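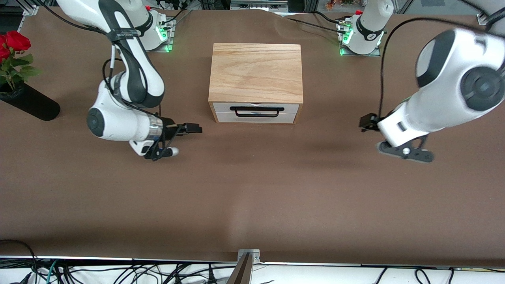
## Ticket 800: small two-drawer chest, lower drawer sticks

**Reported by:** Hadi Shboul
**Item:** Lokitz desktop chest, oak-colored top, white fronts
**Status:** open, waiting on part

- 9:00 Upper drawer runs fine on its black pull. Lower one has a plain front and catches around 4 cm out.
- 9:40 Took both drawers out. Left lower runner is bent near the back screw. Straightened it with pliers, still catches.
- 10:15 Rubbed candle wax on both runners. Slightly better, not fixed.
- 11:05 Asked Khoury for a replacement pair. Issa Abu Hammour to fit them.

Please don't load the lower drawer until then.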